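Please stop asking people where they see themselves in five years

Wed 19 February

I sat through another one last month. I was the spare body on an interview panel at Flomis, brought in for an outside view, and the candidate had been brilliant for forty minutes. Then somebody looked down at the sheet and read it out.

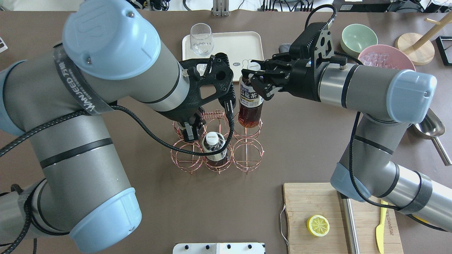 You could see her shoulders go up. She said something about growing with the company and taking on more responsibility, and we all wrote it down as if it meant something. I wrote it down too! I still have the notes and they say "keen to progress", which I could have written before she came in.

My trouble with the question is that the only safe answer is a fib. Say you'd like to be doing the same job, a bit better, and you lack drive. Say you'd like the boss's job and you're pushy. Say you'll have gone part-time to look after your dad, or moved to Portugal, and you've talked yourself out of the job. So everybody learns the middle answer, and the people who learnt it best are the ones whose parents or university taught them.

My own record is dreadful. When I started at Cudetti, on the phones, I told them I'd be a team leader within two years. I left after 13 months for a job at Carrillo that I hadn't known existed, doing training, and I've been in some kind of training work ever since. If they'd held me to the plan I'd have been miserable (and so would the team).

Adesuwa Usman, who I shared a desk with at Carrillo and who now does the hiring at Argate, dropped the question in January. She asks people what they'd like to have got better at by next Christmas. I pinched it straight away. You get proper answers to that – one chap told her he wanted to stop dreading spreadsheets, and they spent ten minutes on what sort of help he'd want. She offered him the job and booked him on a course in the same phone call.

I can hear the objection, because my sister makes it every time. Employers spend money on new people and they're entitled to know if you're planning to stay. Fine, but then ask that. Ask what would make someone leave, and be ready to hear that it's the pay, or the commute, or a manager who rings at eight in the evening. It's a bit awkward – I've had a panel go very quiet on me – but you come out of the room with something you can use.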